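Trunddale Self Storage - Frequently Asked Questions

What sizes do you have?
Units start at 40 square feet, enough for the contents of a small bedroom. The next size up is 56 square feet. Larger units come up less often, so call the office if you need one and ask to go on the list.

How do I reserve a unit?
Call or stop by the office. We take the first month's rent to hold a unit and ask for a photo ID when you sign the agreement. If you change your mind before move-in, the rent is refunded.

Is there a minimum stay?
One month. After that you rent month to month. We ask for 3 days' notice before you move out, in writing or by email. Rent for a partly used month is not refunded.

When can I get to my things?
The gate opens at 6 a.m. and closes at 10 p.m. Your gate code works between those hours, including holidays. The office keeps shorter hours, so if you need a cart unlocked or a box of packing tape, come before 5 p.m.

Do I need my own lock?
Yes. We sell disc locks at the desk, or you can bring one that fits a standard hasp. We do not keep spare keys. If you lose yours, Ikechukwu Adebisi in the office can arrange to have the lock cut once you have shown ID. There is a charge for this.

Is insurance included?
No. Every renter needs cover of at least $3,000. Many homeowner and renter policies extend to stored goods - check with your insurer and bring us a copy of the page that says so. If your policy does not, you can buy cover through us and pay for it with your rent.

Are the units heated?
The inside units in Building B are kept above freezing in winter. The drive-up units are not heated. Paint, canned food and musical instruments should not go in a drive-up unit from November on.

What can't I store?
Fuel, propane tanks, fireworks, tires in quantity, live plants, animals and anything that spoils. Drain mowers and generators before you bring them in. You may not sleep or run a business in a unit.

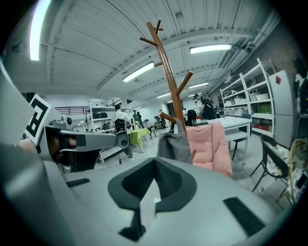
Photo: Chiamaka Olatunji

Can someone else use my unit?
Yes, if you add them to the agreement. Both of you need to sign. We will not give a gate code to anyone who is not listed, even a spouse.

What happens if I pay late?
Rent is due on the first. Your gate code stops working on the tenth if we have not been paid. If you know you will be late, talk to Hauwa Balogun before then and she can usually set up a payment date.

How do I move out?
Empty the unit, sweep it and take your lock off. Leave nothing by the dumpster - it is for office use only. Then tell the desk, and we will close the account the same day.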